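Setting and Maintaining the Shared Wooden Table
Nodwood House, Workplace Guidance for Occupants

Purpose of this page

The following instructions apply to the wooden table on the open floor beside the stair railing. The table is shared by all occupants of the building and is used for short meetings, for sorting mail and as a place to sit with a cup of coffee. Each group that reserves the table is responsible for returning it to the standard arrangement described below. The work takes very little time if the steps are followed in order.

Reservations are made at the front desk. Please give the table code, 1613, when reserving by telephone.

Before you begin

You will need the following items from the supply cupboard:
Two soft cotton cloths
One bottle of Fortin wood soap
A measuring cup marked in milliliters
A tape measure
A small watering can

Do not use glass cleaner, scouring powder or furniture polish containing silicone. Binberg spray, which is kept in the same cupboard, is intended for the white desks and should not be applied to wood.

Step 1. Clear the top

Remove cups, papers and personal belongings. Articles left behind should be taken to the front desk with a note of the day and time at which they were found. Lift the vase with both hands and set it on a nearby desk. Lift the black square pad as well. It should never be dragged, as grit caught underneath will mark the finish.

Step 2. Wipe the wood

Add one capful of wood soap to 200 milliliters of lukewarm water. Dip the first cloth and wring it out thoroughly. Wipe along the grain from one end of the table to the other, then wipe the edges. Follow at once with the dry cloth. Standing water must not be left on the surface, particularly at the corners, where the finish receives the most wear.

Rings left by hot cups will not respond to soap. Report them to Facilities on form 1312. Occupants are asked not to attempt repairs with wax, oil or sandpaper.

Step 3. Replace the pad

Wipe both sides of the pad with the damp cloth and allow it to dry completely. Return it to the middle part of the table. Exact alignment with the table edges is not required. Hot drinks and the coffee pot are to be placed on the pad at all times.

Step 4. Refresh the flowers

The vase stands at the end of the table nearest the railing. It should be kept well in from the edge so that it cannot be knocked toward the stairs.

Flowers are delivered on Monday. Upon delivery, empty the vase, rinse it and fill it to two thirds. Trim each stem at an angle and remove any leaves that would sit below the waterline. A small bunch is preferred, as a large one makes the narrow vase top-heavy. Yellow flowers have been chosen for the current season. Dry the base of the vase before setting it back on the wood.

Step 5. Chairs and floor

Push the chairs in at the table. Leave a clear passage of at least 30 inches between the table and any other furniture, measured with the chairs in place. Office chairs belong at the desks and should be returned there when a meeting ends. Check the passage for cables and bags before leaving.

The table during working hours
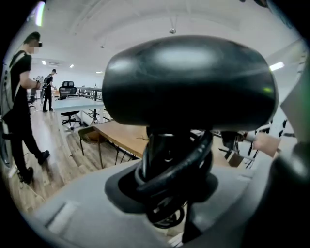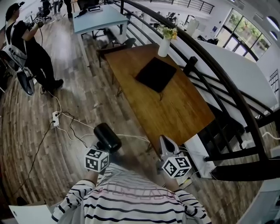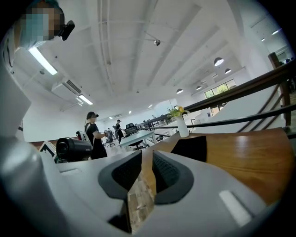 Comments on this guidance

Bjartur Ladefoged: I would add a line on sunlight to Step 3. Our group has a similar table upstairs, and by August there was a pale square in the wood around the spot where the pad had always been kept. We now move ours a few inches every time we clean, and the difference in color has begun to even out. The soap proportions given in Step 2 work well for us too, although we change the water halfway through.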